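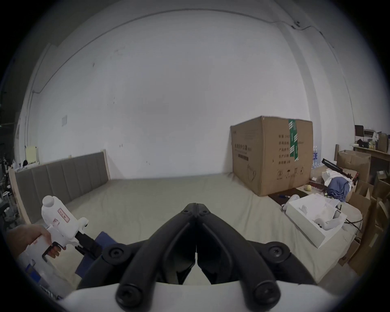

by Benítez

I got paid by the clip, so of course I did them in bed. Well, on it. The company was called Plimska, and they wanted examples of hands picking up ordinary stuff, as many as a person could stand to make. I squeezed, the black fingers closed, the ball went from the mat to the box, and somewhere a machine got a tiny bit less clumsy. Twenty clips to a batch!

By November I was on clip 2349 and I'd started to dream in batches. I'd be at the sink at 9 in the evening, reaching for a mug, and I'd slow down so the mug would have a nice clean approach. My sister caught me at it and asked if my wrist hurt.

Then the note came back with batch 29. Usually they said "accepted" and that was that. This one said the model had picked up a habit – right before it grabbed the pen, every time, it stopped for a second, like it was making up its mind. They wanted to know if I could please quit doing that.

I read it twice. Then I went back to the bed, reached for the pen, and waited to see if I would.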